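How to Pack a Box That Survives the Trip

Posted Jan 31, 2020 by Rhiannon Watkins

I love packing. I know that's a strange thing to love, but I spent six years on the shipping bench at Grikton, a little pottery studio with a very busy online shop, and I still get a small thrill when a customer writes to say that every bowl came through in one piece. Friends now drop by with their moving boxes and their holiday parcels and ask me to "just have a look," and I always end up repacking the whole thing with them on the kitchen floor. So I finally wrote it all down!

You don't need fancy supplies for any of this. You need a decent box, good tape, lots of paper, something flat and stiff, and about an hour if it's your first time.

What you'll need

Corrugated box, a bit bigger than you think
Packing tape, 3 inches wide if you can get it
Plain newsprint or kraft paper
Flat pieces of cardboard or foam for padding and dividers
Scissors or a utility knife
A thick marker

Step 1: Pick the box

Go for a box that leaves a good two inches of space on every side of whatever you're sending. People nearly always choose one that fits snugly because it looks tidy, and then there's no room for padding. For heavy things like books, go smaller. For light things like lampshades, go as big as you like.

Used boxes are fine for a lot of jobs and I reuse mine until they give up. Press on each corner with your thumb. If it springs back, great. If it feels soft, like bread, put it in the recycling and find another. Peel off or black out any old labels too, including the little barcode stickers that hide on the sides.

For anything really breakable I buy new double-wall boxes. My usual ones come from Garnuder, which sells them flat in bundles, and I split a bundle with my neighbor Mbali Gumede so neither of us has to store a mountain of cardboard.

Step 2: Tape the bottom

Fold in the short flaps, then the long ones, and run a strip of tape down the center seam with a few inches going up each side. Then do it again on top of the first strip. Now run one strip across each of the two open edges so that the tape makes a capital H. Rub it down hard with the side of your hand, especially in cold weather, when tape gets lazy.

Please don't weave the flaps under each other! It holds for carrying a box across a room and that's all it holds for.

Step 3: Make a base

Crumple paper into loose balls about as big as a fist and cover the bottom, two or three inches deep. Push down on it. If you can feel the floor of the box through the paper, add more. On top of the paper goes a flat pad, and this is my favorite part of the whole system, because a pad spreads the weight so one heavy mug can't dig its way to the bottom.

You can cut pads from old boxes or save the stiff panels that come with furniture and electronics. I keep mine standing up behind the closet door, sorted by size. (Yes, sorted. I did say I love this.)

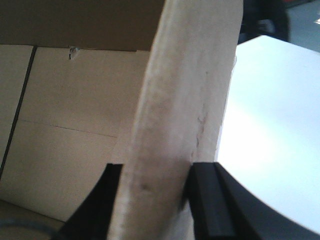
A thick, stiff panel makes a good pad or divider.

Cut the pad a little smaller than the box, a quarter inch all around is plenty. A pad that has to be forced in will bow, and then things slide toward the middle.

Step 4: Wrap each piece by itself

Lay the item on the corner of a sheet, roll it once, tuck in the sides, and keep rolling. Two sheets for a sturdy mug, four or five for thin glass. Fill hollow things first - stuff paper down inside vases, teapots and pitchers before you wrap the outside. Spouts and handles get their own little twist of paper.

Lids come off and get wrapped on their own. My old coworker Arnaldo Loureiro liked to tuck the wrapped lid right next to its pot so people wouldn't throw it out with the paper, and I've done the same ever since.

Step 5: Fill from heavy to light

Heavy pieces go in the bottom layer. Plates stand on edge like records, never flat in a stack. Bowls can go on edge too, nested if you put paper between them. Leave space between the pieces and the walls, then pack that space with more crumpled paper, working all the way into the corners.

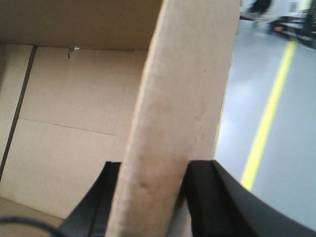 Step 6: Add dividers and layers

When the first layer is full, put another pad on top and start the next one. If you're mixing shapes, stand a pad upright to split the box in two. It takes thirty seconds and keeps the tall bottle from bullying the sugar bowl.

Glasses do best in cells. Cut slots halfway through several strips of cardboard and fit them together in a grid. My first grid was terrible and wobbly and it still worked, so don't fuss over it.

Step 7: Top it off and do the shake test

Fill to slightly above the rim with paper, so that the flaps press down on it when you close them. Hold the flaps shut and give the box a gentle rock from side to side. Listen! Any clink or shifting means you need to open it back up and add paper where the sound came from. When it's quiet, tape the top the same way as the bottom, H and all.

Then look over the outside before you label it. Scuffed edges are usually okay, but a split corner should get tape down its full length, wrapped over onto both sides.

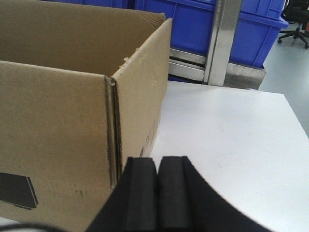

Step 8: Label it

Write the address on the top and put a second copy inside, under the flaps, in case the outer one gets torn off. Cover the label with clear tape, but leave any barcode bare, as shiny tape can confuse the scanner. For house moves, write the room and the main contents on two sides as well. Boxes get stacked and then you can't see the tops.

A few questions I get a lot

Can I use towels and sweaters as padding? For a move, absolutely, and you save on paper. For mailing, paper is lighter and cheaper to ship.

Is "fragile" worth writing? I write it, but I pack as though it isn't there.

How do I store leftover boxes? Slit the tape, flatten them, and keep them off a damp floor.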